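**Evaluation of the Velton G2 Starter Kit for Tabletop Handling of Household Items**

Group project report, second submission, November 10, 2025
Authors: Tuncay Ekinci, Cayetano Prieto

## 1. Purpose

The department asked for a recommendation on whether the Velton G2 kit should replace the Solitz arms in the second-year handling module. The kit is sold as a complete package: two-finger gripper, wrist camera, fixed camera, mounting plate and a one-year licence for the Prunlow control software. We borrowed one kit from the supplier, Cifuentes, and returned it at the end of the loan period. Neither author has any connection with the supplier.

The scope is limited to picking, placing and nesting of bowls. Accuracy against a measured reference was not tested, as this was covered by last year's group.

## 2. Set-up

Assembly followed the printed guide up to the camera mounting, where the guide and the supplied bracket do not agree. The guide shows four holes and the bracket has two. We used the two and added a cable tie. Prunlow was installed on a lab PC without difficulty, but the licence key had to be requested by email and arrived a day later.

The test objects were ribbed bowls in green, blue and red, the blue one being the smallest. Ribbed walls were chosen on purpose, as a plain wall gives the fingers an even contact area and the handling module already has an exercise of that kind. The starting layout for the row task has the blue bowl in the middle and a narrow gap on either side.
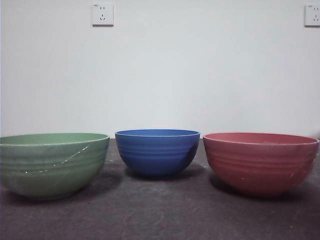
Each run was started from the Prunlow task panel. An operator set the objects by hand, pressed start and did not touch the table until the arm had gone back to its home pose. A run was marked as failed if a bowl tipped, left the marked object list, or was released at the wrong place. Lighting was the ceiling light only.

## 3. Results

We logged 230 runs. The figures by task are in Appendix A; only the main findings are given here.

**Rim approach.** The default approach comes down with the fingers nearly closed and opens them late, close to the table. This suits small parts but is a poor choice for bowls. With a wide rim the left finger sometimes touched the outside wall before opening, and the bowl moved. Setting the opening height by hand in the task file removed most of these cases. The setting is not in the panel and is described only in a footnote of the software manual.

**Wrist camera.** The view covers the fingers and the area just in front of them, but the gripper body fills the lower part of the picture. A large bowl at close range is therefore never seen whole, and the rim detection has to work from part of the oval. It did this better than expected — the fitted rim was usable in most close views — but it became unstable when a second bowl overlapped the first.

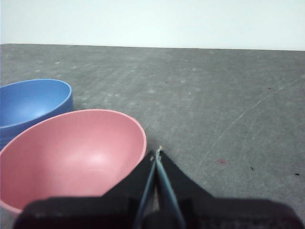

**Nesting.** Placing the blue bowl inside a larger one was the weakest task. Release height is fixed in the default routine and does not allow for the depth of the receiving bowl. We wrote a short replacement routine (Appendix B), after which the task could be completed but remained slow.

**Software.** Prunlow stopped responding 5 times during the loan. Each time a restart was enough, though the run in progress was lost. Log files are plain text and easy to read.

## 4. Cost

Cifuentes quoted 584 euros per kit for an education order, with spare finger pads at extra cost. Licence renewal after the first year was not included in the quote, and a written figure had not been received when this report was submitted.

## 5. Recommendation

The kit is adequate for the module if the approach and release settings are changed beforehand. We recommend buying one kit for trial use in February and keeping the Solitz arms in service until the renewal price is known. The bracket should be raised with the supplier before any order is placed.

The modified task files are in the group folder under `velton/tasks`. Use the versions with the suffix `_b`; the earlier ones contain the default opening height.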